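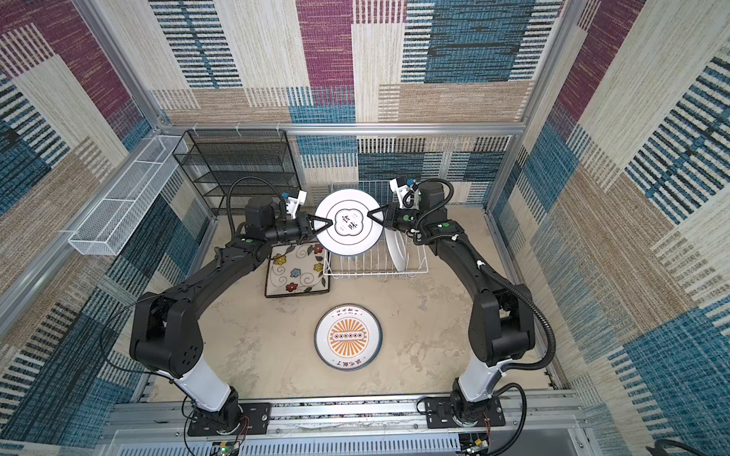 I started Karham Robotics in a rented unit in Dulbridge because I hate putting dishes away, and I'm only half kidding. I'd been fixing packing machines for years, and every night I'd come home to the same full sink and wonder why the machines got all the easy jobs! So dishes are still what we work on most, and they're what people ask to see first when they visit. Two arms holding one round white plate between them over a wire rack gets the whole room leaning in, every single time. A plate is thin, it's smooth, and both grippers have to agree about where it is (they don't always, and you'll hear me groan when they don't).

We're a small shop. There are 16 of us now, counting the two who only come in when school's out, and we share a building with Enriquez Tile, who are very patient about the parking. We build and train two-armed setups for kitchens, care homes and cafeterias. Our software is called Kelolus. It was a placeholder name on a whiteboard, then it ended up on the invoices, and now we're stuck with it and I've grown pretty fond of it.

## Come see us

The open day is my favorite part of the year. We held our first one in May with a folding table and one pot of coffee, and I figured we'd get a few neighbors. We ran out of cups before lunch. Since then 1,222 people have signed the guest book, plus a good number of kids who drew in it instead.

A visit goes like this. We take groups of up to 15, you get a quick hello from me, and then we go straight to the benches. We run the plates live, no video, and you're welcome to interrupt. 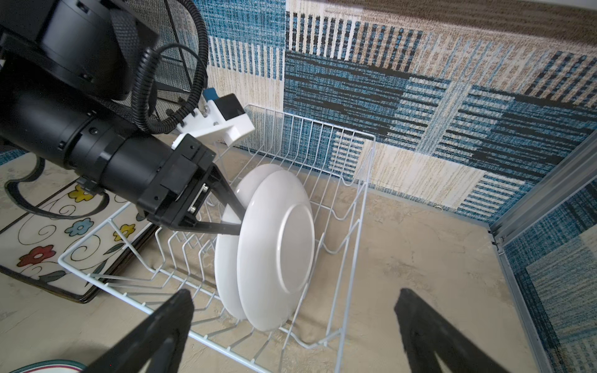
The question I get most is "why so slow?" and it's a fair one. Going faster is easy if you don't mind sweeping up. We'd like the arms to be careful first, and we bump the speed a little at a time once the team's happy with how things are going. The second question is whether they can load a dishwasher. Ask me when you're here, I have opinions (long ones).

Schools come free. Everybody else does too, but we love it if you bring old plates, any size, any pattern, the uglier the better. Our shelf has room for 2,000 and we're nowhere close.

To book, use the form on the contact page and tell us how many are coming and whether anyone needs the ramp door. Parking is on the Enriquez side, away from the loading dock, please!

Page last updated 25 Aug 2025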